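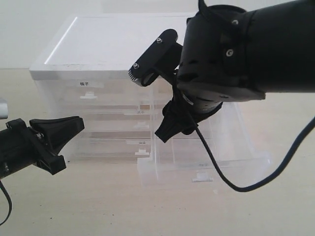
Sorting Out the Kitchen Drawers, Montoya Apartment

I've been promising to put this page up since February, and it's finally happening! My kitchen in the Montoya building is tiny (625 square feet for the whole apartment, so you can imagine) and it came with one drawer. One! For years the chopsticks, spoons and bottle openers all lived in a jam jar by the stove.

So I went looking for a little stacking unit, the see-through kind with a flat white top. I wanted small pull tabs and a label on every drawer front, and chopsticks had to go up top, because we reach for those at every meal.

I looked at a wooden one in Wenidum first. Lovely thing, but it was 7 inches too deep for my counter and I couldn't see what was in it. With frosted plastic you get a hint of what's inside before you pull anything open, and it doesn't make a dark kitchen any darker.

A few people asked about the labels. I like the small white stickers, written in Chinese like my mother's were. Give them 30 minutes before you start tugging on the drawers or the corners lift.

Spice shelf is next, once I've been back to the market in Grundurness for more jars.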